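25/12/2019

Public holiday, so I had the cluster to myself and used it to go back over the Warkley fault. Summary of where things stand: in simulation the arm leaves the work area, swings the wrist up into the corner of the room and stays there until the episode times out. The gripper is open throughout. The controller reports no error. I pulled wrist views from the affected runs and put them beside the joint logs.
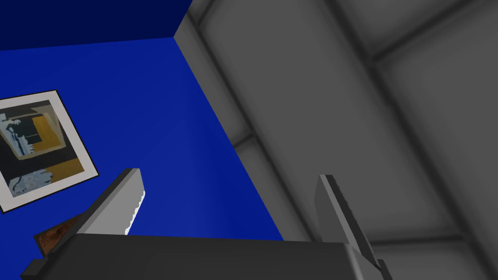
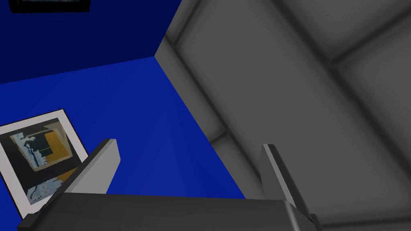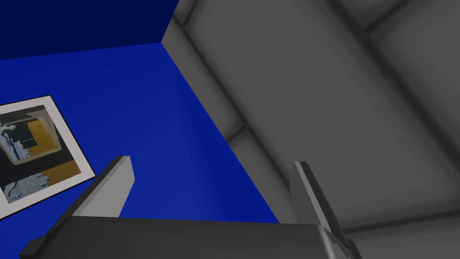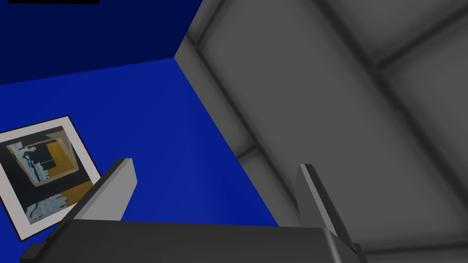 Gripper open in all four, blue wall and grey panelling past the fingers.

Kai-wen Wu wrote back within the hour that the joint limits were the wrong place to look, and that I should check what the policy receives when the pose estimate drops out. On Haneck the estimator had returned zeros for a missing target, and the planner treated zeros as a valid position. Could I rule that out before touching the limits again?

I could not. Went through the estimator wrapper line by line. A lost target does return a zero vector, and the validity flag is set one cycle late. For that cycle the planner has a goal at the world origin, which in this room layout lies outside the reachable volume. It then clamps to the nearest reachable pose and latches it. The latch was my addition in October, to stop the wrist hunting near the end of a move. So half of this is mine.

Test: forced a dropout at step 80 of a 750-step episode. The arm went to the corner and held. Repeated with the latch disabled, and it started for the corner, then recovered once the flag caught up. Repeated with the flag set in the same cycle and the latch back on. No departure.

The overnight batch from last week ran 1,211 episodes. The fault shows in 8 of them, every one with a dropout in the log. I had filed those under grasp failures, and the success figures sent to Elaheh will need a correction.

The safety side bothers me more. The same wrapper is on the bench arm at Hesteo. The speed limit there would hold, but the latch would keep the arm pressed toward whatever pose it clamped to, and the stall check only looks at the gripper motor. Emailed Zdislava asking that the bench arm stay powered down until the patch is in.

Still to do: reject any goal outside the reachable volume instead of clamping it, extend the stall check to all joints, rerun the full batch. Left the first 80 episodes going when I shut the laptop.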